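Search the site
Search
Popular searches: waxing, sticking drawers, opening hours

Your questions about oiling and waxing wooden furniture

We get a good many letters and messages at Brundar asking much the same things, so I have gathered the answers on one page. I've tried to keep them short and haven't quite managed it, so do skip along to the bit you need. Last updated 10 February 2023.

Severin Steiner

Should I use oil or wax?

It depends on how hard a life the piece leads. A kitchen table that sees hot mugs, homework and spilt gravy is better off with oil, which sinks in and can be topped up whenever it looks thirsty. A bedside cabinet or a bookcase will be perfectly happy with wax, and I do think wax gives the nicer feel under the hand. You can put wax over oil once the oil has fully hardened, but please don't try it the other way round, as the oil will just sit on top and stay sticky for ever.

How do I find out what's on there already?

Pick a spot that doesn't show, such as the underside of the top, and rub it gently with a little white spirit on a rag. Wax will soften and come away on the cloth. If nothing happens at all you probably have varnish or lacquer, and in that case all you need is a damp cloth and perhaps a thin coat of wax for looks. My own mother oiled a varnished sideboard faithfully for years and it never took in a drop of it, bless her.

How long before I can use the furniture again?

Our Prulus oil wants six hours between coats and a good night after the last one. Go gently for a week or so after that, with no wet glasses and nothing heavy left standing. In a cold room, and especially in November when the windows stay shut, give it longer. If it still smells strongly or drags under your finger, it isn't ready.

How much will I need?

One small tin of Prulus covers up to 17 square metres in a single thin coat, so most people finish the job with plenty left over. Put the lid back on firmly and keep the tin upright somewhere cool. And do lay your oily rags out flat outdoors to dry before you throw them away, as they can heat up and catch fire if they're left in a heap. I know every tin says so, but please take it seriously!

The top has gone paler than the rest. Can I even it out?

Sometimes, yes. Sunlight changes nearly all wood, and a top by a window gets the worst of it. On solid wood a light sanding and a tinted oil will bring things closer together, though I'd never promise a perfect match. On veneer be very careful, as the layer is thin and once you've sanded through it there's no going back. Try a tinted wax first, which you can always take off again.

Do I have to take the doors off?

No, and I rarely bother. Open them as wide as they'll go, do the insides first, then the faces, and leave them standing open while everything hardens so the edges can't stick together. Keep the oil off the hinges, and wipe them straight away with a dry cloth if you slip.
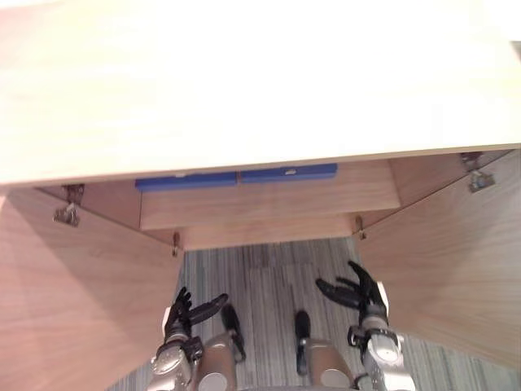
Can I do the inside of drawers?

I'd rather you didn't use oil in there. With so little air the smell hangs about for months and gets into your jumpers. A rub of plain wax along the runners is a lovely thing, though, and will cure most drawers that stick.

Do you run classes?

We do, four times a year, in the room behind the shop. They cost £32 including materials and a cup of tea, and you're welcome to bring a small stool or box to work on. Ask at the counter or ring us, and we'll put your name down for the next one.

Was this page helpful? 17 people said yes
Share
We use cookies to remember your basket. Accept | Settings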